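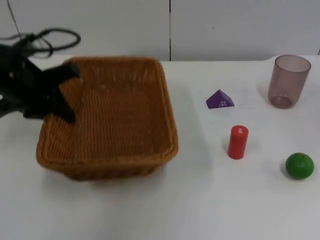
Basket still empty, toys still out. Story of my evenings.

One basket for the playroom table, yes or no?

tinplate_moth
26 Oct 2026

Okay, looking for opinions from people with small kids and not a lot of patience. We got a white table for the playroom in June and the rule was supposed to be that it gets cleared every night. What happens is that the blocks end up in one heap, the pretend cups in another, and I scoop it all into my sweater and dump it on the couch.

So I bought one shallow wicker basket and it lives ON the table. Everything that comes out goes back in there – purple roof block, red cylinder, the plastic cup, all of it mixed together. No sorting. My sister-in-law thinks this is a crime and says I need the Brukelik drawers with a slot for every shape. Those start at 43 dollars for the small one and I would need the big one.

Am I being lazy or is one basket enough?

gravelpie

One basket is enough. We did the drawers. We had the Brukelik ones and then a Kendow rack after that, and my son pulled every drawer out and wore one as a hat. Now we have a basket.

My only question is the shape. Is it shallow enough that they can see the bottom? Deep ones turn into a pit and the stuff they want is always under 20 other things.

tinplate_moth

Yes, very shallow! It's got a flat bottom and a thick braided rim so there's something to grab. It's on the big side for the table, I'll admit. You lose a good chunk of play space.

oldporchlight

Going to disagree with both of you. Mixing everything works until you have a real collection. We are at 500 blocks (I know, I know, grandparents) and a single basket would be a joke. Sorting them IS the activity for my daughter. She does the reds first and then gets mad at the greens.

Also, wicker sheds. Every basket I've owned left little bits on the floor and snagged a sleeve.

gravelpie

500 blocks is a you problem, porchlight.

Depends on the wicker too. The synthetic kind doesn't shed and you can rinse it in the tub. Ours has been rinsed a lot.

oldporchlight

Fair on both counts. I still say two baskets minimum, one for blocks and one for everything else. A ball in with blocks just rolls over the top of them and out the other side.

tinplate_moth

Okay, the ball thing is real, ours does that. I may steal the two-basket idea if the one doesn't hold up. New question while you're all here, what are you using to clean a white tabletop? I did not think about that part when I picked the color.

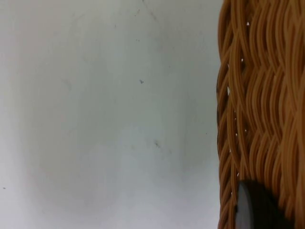 Getting marks off a white table

quillandbucket

Specks and scuffs like those, try a damp cloth and baking soda first. Small circles, light pressure, wipe, look at it again from the side with a lamp on. If it's a scratch, it's a scratch, and you learn to love it.

gravelpie

I use the Venent spray and a microfiber cloth. Works on crayon. Does nothing for the gray scuffs, for those I use a pencil eraser, the plain white kind.

oldporchlight

Please don't scrub it with one of those melamine sponges. I took the shine off a whole corner of ours and now that corner grabs dirt like you wouldn't believe.

tinplate_moth

Ugh, I had the melamine sponge in my hand. Putting it down. Eraser first, then baking soda.

Back to the basket for a sec. What I've been trying is putting one block in myself before I call anybody over. I put the purple one in the middle and leave the rest out on the table, and then it's "can you find it some friends?" and they mostly go for it. 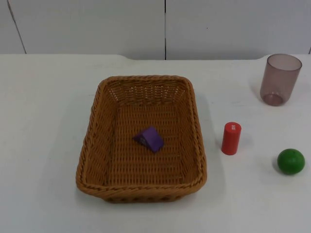
The ball I hand over last, so it has something to wedge against. It takes us less time than the couch method did, even with arguing over who gets to do the cup.

quillandbucket

Stealing "find it some friends." I've been yelling "clean up" since they could walk and you can guess how that goes.

oldporchlight

See, I'd find it weird to start it for them. Mine has to do the first one or she walks off. But whatever works at your house.

weftandwarp828

If anyone does want a second basket, the Weerasinghe ones stack inside each other when they're empty. Rim is a bit scratchy on the small size, the bigger one is fine.

tinplate_moth

Ooh, do you know if they come with a lid?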